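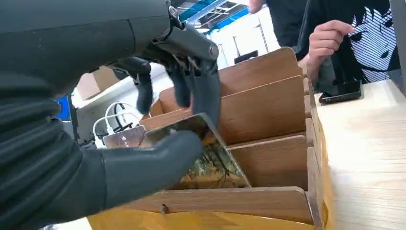
Ticket 77 - card organizer, Nakville front counter
Status: open
Opened August 2022

Problem: cards wont sit right in the wooden organizer. Picture cards slump sideways in the slots, corner ends up against the divider. Customers pull one, two more come with it.

Item: Wirka sloped card organizer, light brown wood, bought through Matos. Stock is the Grarkora picture cards plus the usual greeting ones.

Tried so far
- wiped out the slots. Some dust, no change
- took cards down to 2 per slot. Better for a day, then same again
- moved taller cards to the rear slots. Helped, you can read the tops now
- screw on the front panel is standing proud near the left end. Gave it a half turn, still sticks out, didn't force it, dont want to split the wood
- swapped to a different shelf in case the counter was off level. It wasnt

Update: Matos replied. They say slots are cut 18 mm wide and thats normal for this model. Thin cards need a backing card behind. Asked for 17 backers, no ship date yet.

Update: cut one backer from an old box to test. Card stands up fine, comes out clean. Slot looks a bit full but ok.

Still need
- backers from Matos
- shorter screw for front panel, or a washer under the one we've got
- somebody to check the other organizer in the back for teh same screw

Leave open til backers are in.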